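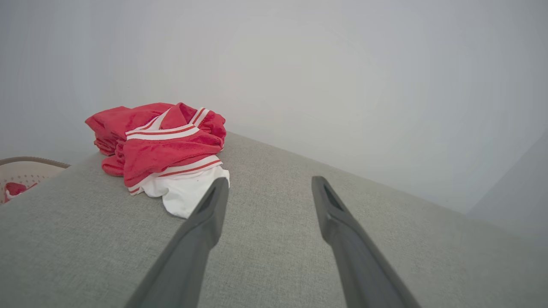

Red with white striped trim, on the Jastano bench in gray.

The Jastano is a padded bench with a woven gray cover, sold by Colum for bedrooms and entryways. The catalog calls it "the surface that ends the laundry pile." We stock it, we have sat on it, and we have some doubts about that line. A pile on a Jastano is still a pile.
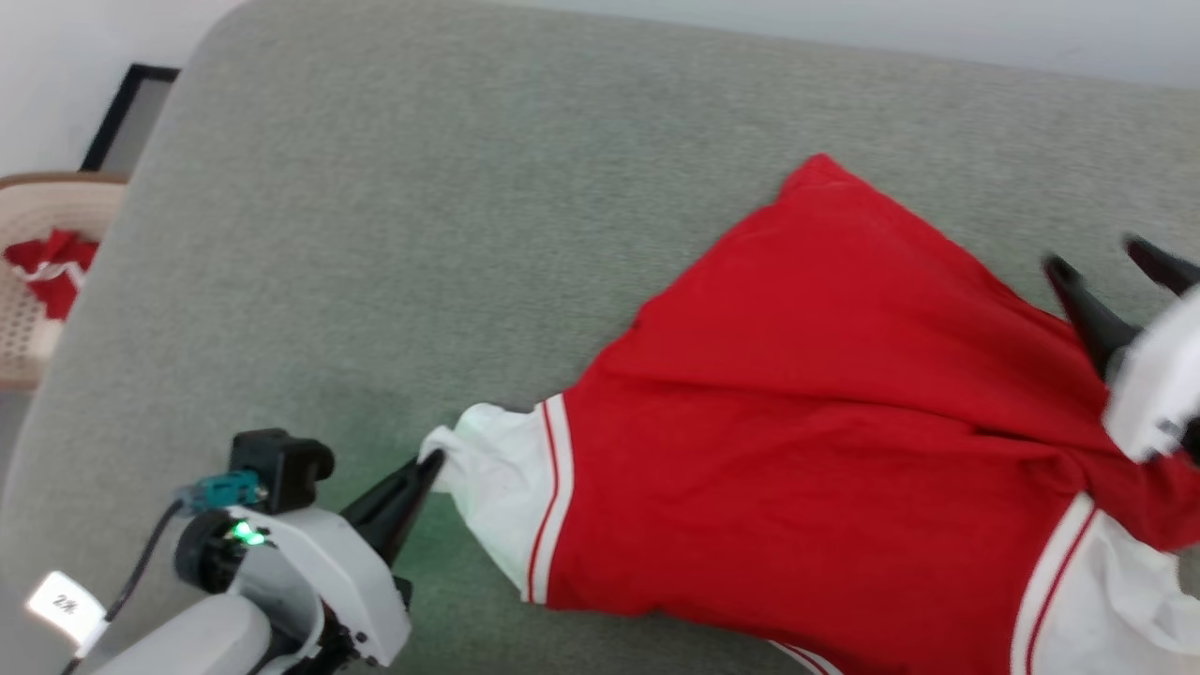 By Mikuš, Wurnville showroom
Monday, March 14, 2005

What you get is a wide, flat place to put clothes down and fold them at a height that spares your back. It stands 20 inches off the floor on 8-inch legs. Colum lists the length as 56 inches, and our tape agrees. There is a longer one at 68 inches, which we can order but don't keep on the floor. Most bedrooms we deliver to won't take it unless the dresser moves.

Colum says the rounded edges "guide garments into place." They don't guide anything. Lay a jacket with sleeves on the diagonal and one of them will hang over, same as on a bed. What the rounding does do is keep the cover from wearing through at the corners, and it's kinder on your shins in the dark. We'd have led with that.

The cover is the best part. The weave has enough grip that slick fabrics stay where you put them, and the flecks of lighter and darker gray hide lint better than a flat color would. Bright red clothes show up well against it, if you're the type who loses things. Colum describes the cover as washable. Read the tag – it says spot clean, cool water, no bleach. The cover does not zip off. We asked Colum about this in writing and were sent the same brochure again.

Padding is firm. Good for folding, so-so for sitting through a long phone call. The floor sample has softened a little at the middle and nowhere else.

Assembly: four legs, four bolts, one wrench in the bag. The sheet says 8 minutes. Allow more if you're doing it alone, and put a blanket down first.

There is no storage inside. People lift the seat and ask. It doesn't lift.
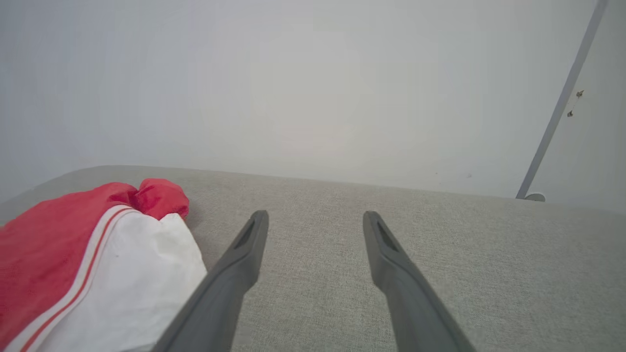 Jastano owner in Wurnville writes that the firm padding was the reason for buying: a sweatshirt folds flat on it, and the old ottoman let everything sink in the middle. The same customer wishes the legs came with felt pads, and would not pay extra for the longer size.

Felt pads are at our counter. They are not in the box, whatever the brochure shows.

Gray is the only color on the floor. Colum has promised a dark blue for April – we'll believe it when the truck is here. Returns are accepted with the legs off and all four bolts in the bag. Delivery inside Wurnville is included, stairs are extra, and we don't haul away old benches.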